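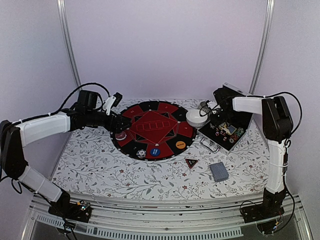
*Slide 1. The round mat on the floral cloth, chips on the lower half.*

**House Rules: What a Poker Mat Knows That Your Guests Don't**
Prolness evening talks, 2025-06-20. Slot is 25 minutes including questions. Water is on the left, don't reach across the laptop again.

Open slowly. Let them look at the cloth. Someone will say it's pretty, and it is, with the stems and the little red flowers, and then there is a casino sitting on it.

Ask who hosts a home game. Then ask who hosts a home game where everyone agrees on the rules. Wait for the hands to go down.

My case tonight is modest. Most arguments at a kitchen table are about where things are. Whose bet is that, is that card dead, did you fold or were you just resting your hand. A mat settles a decent share of it before anyone has opened a bag of chips. (Pause, they may notice chips means both. They may not.)

**Part one: the middle**

- The row of outlined spaces is for the board. Five spaces: three for the flop, one for the turn, one for the river.
- Deal into the boxes. I have watched grown adults with mortgages deal next to the boxes.
- Burn cards go face down, off to one side, and always the same side. Pick it before the first hand.
- Bets go in front of the player and stay there until the round is finished. Then they go in the pot. Throwing them straight at the middle is called splashing the pot. It looks great in movies and makes the pot impossible to check.

Tell the December story here if the room is warm. Short version: Lev Panasiuk and I spent 70 minutes on one disputed call. The pot would have bought a sandwich. We had no mat, a wobbly table and a bowl of olives exactly where the turn card should have been. Lev still believes he won. If he's in the room, look at someone else.

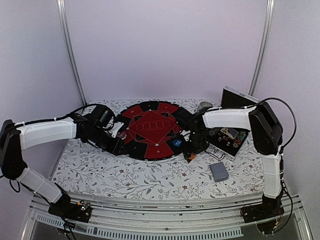 *Slide 2. Same mat, red diamond in the middle, card boxes tilting up a little to the right.*

**Part two: the ring**

Read this bit, don't wing it. Last time I winged it I said "wedge" over and over.

- The outside of the mat is black, red, black, red. People assume the colors mean something for the betting. At my table they mean "put your elbows somewhere else."
- A round mat has no head of the table. Good for friendships, bad for the guy who always takes the head of the table.
- The boxes face one way. Anyone across from them reads the board upside down. Solution: the dealer announces each card out loud. Free, and it keeps people from leaning.
- Lay the mat on cloth and smooth the cloth first. A wrinkle under the felt will tip a stack over at the worst point of the night, and then you get the argument about what was in the stack.

Cloth or bare table? I say cloth. Cards are easier to pick up when there is a bit of give under them. Anyone who plays on bare glass has my sympathy and should expect bent corners.

Side note on chip values, only if asked: write them on a card and stand it where everyone can see it. My starting stack is 600 a head. Gashi's crowd plays with 3434, for reasons lost to history, and spends the first half hour making change.

**Part three: the button**

Slow down, it's the part people came for, or at least the part they fight about.

The button marks the dealer position. It moves one seat to the left after every hand. That's the whole rule, and I have never seen a full evening get through it cleanly. It gets stacked with somebody's chips. It becomes a coaster. On the next slide it has wandered up against the rim beside a four of clubs and a ten of diamonds.

Ten-four, while it's up there. In hold'em, fold it. I know it sounds like a trucker. Fold it anyway.

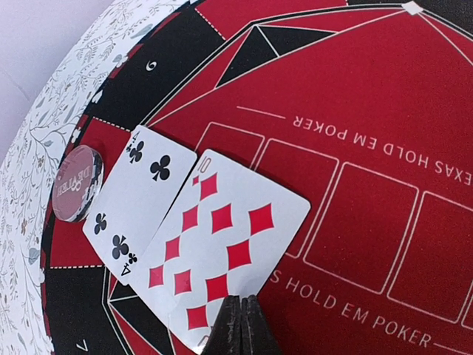
Barnabás Erdős doesn't buy the button rule as I teach it. "You tell them it moves after every hand, and then you never say who moves it," he wrote back on my draft. "So two people do, and it skips a seat. Make it the old dealer's job, before the cards get gathered, or leave the section out."

Fine. Say that. Old dealer moves it, before gathering the cards. Credit Barnabás, he'll ask whether I did.

**Questions I will probably get**

- *Can I use a place mat?* Yes. Mark the boxes with tape.
- *How do you clean felt?* Soft brush, then a barely damp cloth. Keep the salsa on another table.
- *Do you roll it or fold it?* Roll it, printed side out. A crease across the board boxes never quite leaves.
- *Who's right, you or Lev?* Next question.

Sign-up sheet for the Tevanel game goes around at the end. Bring the pen that works.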